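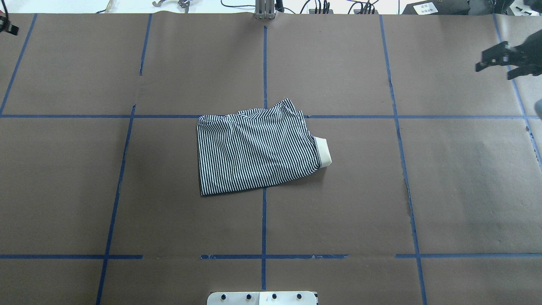
Resale Store Associate, Clothing (two openings)

30 November 2023
By Shanthi Samarakoon

Firnley Resale is hiring two part-time associates for the clothing department at our store at 293 Moser Street in Mollstead. We sell used clothing, shoes and bedding, and the money we make pays for the winter coat program at the Poment Family Center next door.

Most of the job is done in the back. Donations come in bags and boxes, and everything has to be opened, checked, priced and folded or hung before it goes out on the floor. On a normal day we take in about 100 bags. After the holidays it is a lot more, and that is why we want both people trained before then.

What you will do:

Sort clothing by type and size, and check each item for stains, broken zippers and missing buttons.
Fold knits and hang everything else. We will show you the store fold.
Price items from the price sheet. Ask the shift lead when something isn't on it.
Work the register for part of each shift.
Help customers carry purchases to their cars when asked.
Sweep and take out cardboard at closing.

What we ask for:

You need to be 18 or older and able to stand for most of a six-hour shift. Bags can weigh up to 37 pounds and you will be lifting them onto tables. Retail experience is useful but not required. Some of our regular customers speak Spanish or Tamil, so either language is a plus. Dust is part of the work – please think about this if you have asthma or bad allergies.

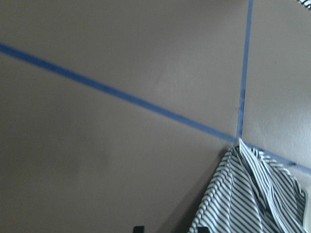 Painter's tape along the gray walls.

Hours and pay:

Shifts are 9 to 3 or 1 to 7. Each associate works four shifts a week, including every other Saturday. We are closed on Sundays. Pay starts at $17.25 an hour and is reviewed after your first 90 days. Paid sick time builds up from day one. Associates get half off clothing, limit five items a week, and may shop only after an item has been on the floor for a full day.

The first two weeks are training, and you will be scheduled with a shift lead the whole time. Both positions are permanent, but we know people's plans change. If you can only stay until March, say so in your application and we will still consider you.

How to apply:

Fill out the one-page form at the front counter, or ask for one to be mailed to you. A resume is fine but you don't need one. Please list the days you can't work, and give us one reference who is not a relative. Past supervisors, teachers and neighbors are all okay.

We read applications as they come in and will call people for a short interview at the store. Plan on half an hour, including a walk through the sorting area. Wear closed shoes.

The 226 bus stops across the street, and there is free staff parking behind the building – enter from the alley, as the front lot is for customers. If you need the form in large print or would like to do the interview by phone, leave a message for Shanthi Samarakoon at the front counter.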